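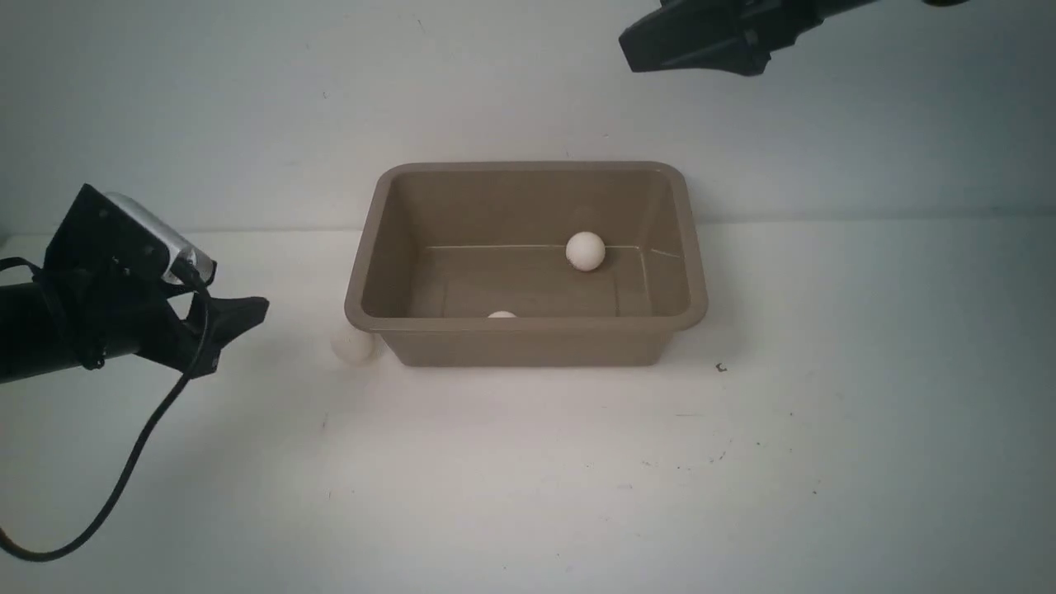 From: Dagmar Beneš
To: bimanual-club list
Date: April 25, 2024
Subject: Re: ball task, left arm stops short of the tub wall

Inês Antunes wrote:
> Ran the ball task again with last night's policy. Balls inside the
> tub are mostly fine. A ball on the table against the outside of the
> tub is not. The left arm goes to it, stops short, and closes on
> nothing. I did 50 trials, all with one ball outside. Log is in the
> Ondo folder. Is this calibration or training data? I would like to
> know before I record more demos.

Both, I think, but calibration first.

I went through the log. In the failed trials the left gripper stops almost 5 mm short along the long axis of the tub, always in the same direction. The right arm does not show this. A policy problem would give more scatter than that.

The left wrist camera was taken off and put back when we changed the fingers. The offset file in the repo is still from October. Please redo the hand-eye calibration for the left side and commit the new file under Čierny/left, not over the old one. I want to be able to compare.

While you are there, check the cable on the left camera. It has to have enough slack for full wrist rotation, and the loop has to stay clear of the lower jaw. If it pulls on the module, the new calibration will drift as well.

On the data: of the demo sets we have, only set 3 has balls starting outside the tub, and in all of those the ball is well away from the wall. With the ball against the wall, the approach used in the demos puts one finger into the rim, which flares out. The fingers need to come in parallel to the wall, one on each side along it. That has to be demonstrated. Fimel will not find it by itself.

Proposed order:

1. Left calibration, new offset file.
2. Repeat your trials with the current policy, no retraining.
3. Record new demos with the ball touching the outer wall, near corners and long sides. Vary the tub position.
4. Retrain and compare with step 2.

Please do not change the tub or the balls between 2 and 4. The Drulora rules allow any container, but we need the same one for the comparison.

One open question for the list: does the right arm wait outside the workspace during a left pick, or hover above the tub? The demos do both. I prefer waiting outside. Objections before step 3, please.

Dagmar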